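Demonstration teaching (robotics)

Demonstration teaching is the practice of getting a robot to do something by doing it first, either by taking hold of the arm and moving it about or by steering it from a distance. It is also called teaching by showing, lead-through and, among those who do it for a living, "driving". The older alternative is to write down every movement in advance, a method still preferred by people who like their surprises at the end of the project.

Methods

In hand guiding, the motors are slackened and a person pulls the arm through the task while its joints record where they have been. The method needs little training and a fair amount of shoulder. Its main weakness is that the person's own arms tend to get in front of the cameras, so that the robot may learn that a cup is best approached in a cardigan.

Remote control avoids this. The operator moves a smaller copy of the arm, or a handheld controller, and the robot follows. What is lost is touch: most cheap rigs pass no force back, and beginners squeeze everything as though it owed them money. The Drondavetti leader arm, used at the Bristevell workshop, has a spring in the trigger to discourage this - with mixed results.

Sessions

A session consists of one short task repeated until the operator dislikes it. The Bristevell handbook, compiled by Dolores Ruiz-Ortega and dated 16 March 2023, asks for 300 demonstrations of each task and a change of operator after every 18. Objects are moved a little between attempts, as a robot shown a thing in one place will go on looking for it there with great loyalty.

Failed attempts are usually discarded. The Jimstead collection kept all of its 1246 recordings, including those in which the operator dropped the object, picked it up again and carried on as if this had been the plan. Recoveries of this kind are now widely thought to be useful.

Wrist view

Many rigs carry a small camera near the gripper, which shows the fingers and whatever lies between or beyond them. Small pale items on a coloured tabletop can be hard to judge for distance in this view, and operators are advised to line up on the gap between the fingertips before closing.

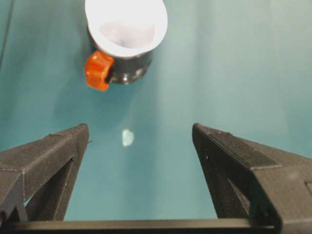

Tiruwork Wako has objected that this advice suits only people who drive slowly, and that a good operator should be able to approach from any side, if only so the robot does not inherit one person's bad habits. The handbook's second edition, issued in May, allows both approaches and recommends neither.

See also

Hand guiding
Leader arm
Operator fatigue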